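Skumum adopts bench rules for robot food and drink work

Skumum has put out a set of working rules for robot arms that handle food and drink on open tables. The rules were drafted with Osten and take effect in January. They cover table layout, tool storage and where people may stand while an arm is powered. 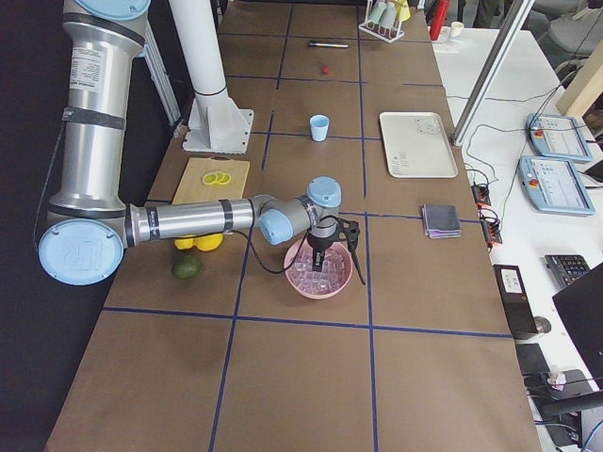 Table layout takes up most of the text. Every bench must be marked out in a grid, and each item gets a cell that is written down before the run starts. Tape on brown paper, in dark blue or another color that stands out, is accepted as marking. Ice must be in an open bowl wide enough for a two-finger gripper to go in from above. Teach pendants have to stay on a separate surface beside the bench, with the red stop button uncovered and within reach of the operator.

Benches with two arms get their own section. Only one arm may enter a cell at a time, and the other must hold still or work elsewhere on the table. Operators have to test the stop button on both pendants at the start of each shift. 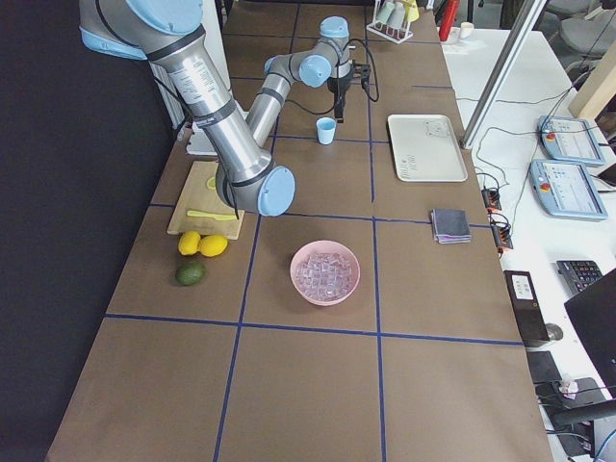
Two arms over the far end of a taped bench, with the teach pendants on the desk at right.

Knives drew the most comments during drafting. Skumum settled on plastic blades only, kept on the cutting board when not in use. Metal tools without a blade are allowed, but they need a cell of their own.
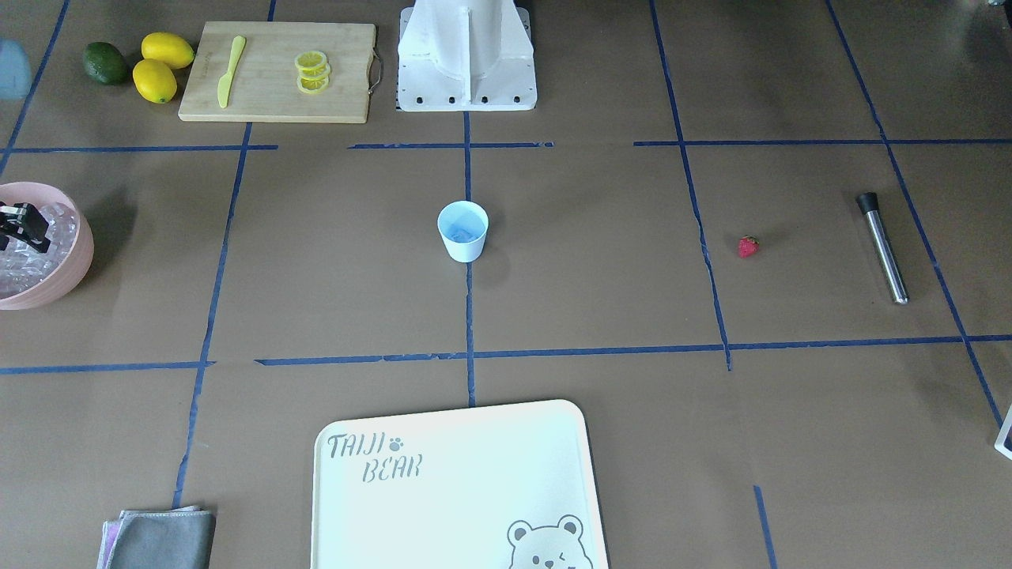 Plastic knife and lemon slices on the cutting board, with a steel muddler lying further along the bench.

Pongsiri and Trusari will follow the rules at their own sites. The document is numbered 3167 and runs to four pages – two of them are a checklist that can be posted next to the bench.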